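Zosa Mobile Arm, Unit 3: Setup and Upkeep
Progress report to the Jarico program office, period ending February

1. Status

Unit 3 is installed in the furnished bedroom at Olorgate and has been working there for the whole of the reporting period. The lease, the floor protection and the power upgrade listed in the last report are paid for and closed. The arm, gripper and base are the ones approved in the original equipment budget. No substitute hardware has been bought.

The unit completed 1,572 pick attempts from the storage bins. Of these, 1,536 ended with the item released in the target bin or returned to the starting bin. The remaining 36 were stopped by the operator or by the force limit and are dealt with in section 4.

2. Cell layout

The working area is the strip of floor beside the bed. Two clear bins are kept there, one behind the other, and the unit is parked so the arm comes in from the left. We tried the bins side by side at first. The far one was at the edge of the arm's reach and the elbow joint was running warm by mid-afternoon, so we went to the present arrangement and the joint temperature has stayed in range.

Contents are ordinary soft household goods and packaging. The proposal asked for items that fold, sag and catch on one another, and the bins are refilled at 9 a.m. from a mixed pile without sorting. Plastic bags remain the hardest item for the gripper. The fingers tend to close on a single layer, which slides out as the arm lifts.

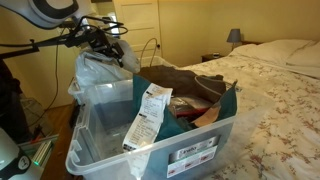 Report prepared by the Unit 3 site technician, Olorgate

With the gripper over a white plastic bag on the rear bin, as it is here, the approach is slowed to a third of normal speed for the last part of the descent. The change was made in the motion settings and needed no new parts. Dropped bags fell after it went in, although we have not run long enough to put a reliable figure on the improvement.

3. Routine maintenance

The daily check takes place before the first refill. The technician wipes the finger pads, looks over the cable bundle at the wrist, tests the stop button and runs the arm through its full range with the bins moved clear. Results go in the site log.

The weekly check adds the base fasteners, the joint covers and a calibration run against the reference block. Calibration drifted out of tolerance once. The cause was a loose bolt in the wrist bracket. It was retightened with thread compound and has held.

Lint is a bigger nuisance than we planned for. Fibres from the fabric items collect behind the finger pads and stiffen the closing action. We now take the pads off and brush out the channel at the end of each week, a job that adds to labour but has stopped the slow-closing fault that showed up early in the period.

4. Faults and repairs

Most of the 36 stopped attempts were snags, where a strap or cord caught on a gripper bracket and the arm pulled the rest of the load up with it. The force limit tripped as it should each time. Crenshaw supplied a set of smooth covers for the bracket corners and they were fitted in one morning. Snags have continued at a lower rate.

One finger cable frayed at the entry to the gripper housing and was replaced from spares. The old cable had 323 hours on it. We had allowed for a longer life in the budget and have moved the replacement interval forward to suit. The cable route at the wrist was also changed to give a wider bend.

There was one unplanned shutdown. The base controller lost its network connection overnight and did not recover until it was restarted by hand at 8:40 a.m. The supplier's firmware update has been applied.

5. Spending

Spares are over the forecast because of the finger cables. Travel is under, and we ask that the difference be moved across to cover it. No change to the total is requested.

6. Next period

We will fit the second set of finger pads, which have a softer face, and compare them with the current ones on the same bin contents. Two spare finger cables are on order. The joint covers are due for removal and greasing in the second month, and the unit will be down for one working day while that is done.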